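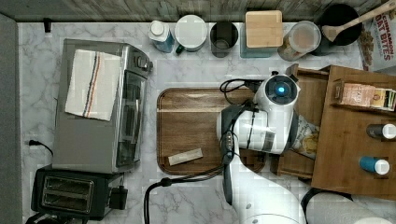

4. Setting up the Venus plug-in power meter

The Venus shows how much electricity a kitchen appliance uses. It will not lower your bill, whatever the leaflet from the Rilville shop says, and the "savings score" on the second screen is best ignored. Start with things that heat up, such as a toaster oven or a two-slot toaster. If a towel is lying over the oven, as on the worktop shown, take it off before you switch anything on.

1. Switch the appliance off at its own controls and unplug it.

2. Plug the meter straight into the wall. Mondal adaptors are sold as suitable. We have not seen proof of this and advise against them.

3. Plug the appliance into the meter and test one appliance at a time.
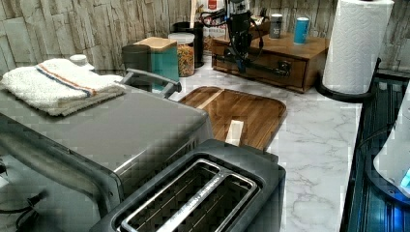
Fig. 4b. Toaster oven with folded towel on top, toaster in front.

4. Hold SET until the display clears, then enter your unit price. The price already stored is a guess.

5. Run the appliance as you normally would. A reading taken in the first 3 minutes means very little.

Note: The yearly cost multiplies one reading by 276 days of use. Few people toast that often.
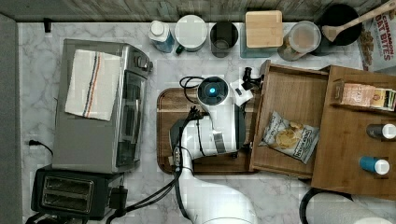 Fig. 4c. Worktop with dark wooden cutting board.

CAUTION: Keep the meter away from the sink and from food preparation. The Plostau cover is called splashproof on its box. Treat it as a dust cover.

If the display shows E89, unplug the meter and repeat from step 1.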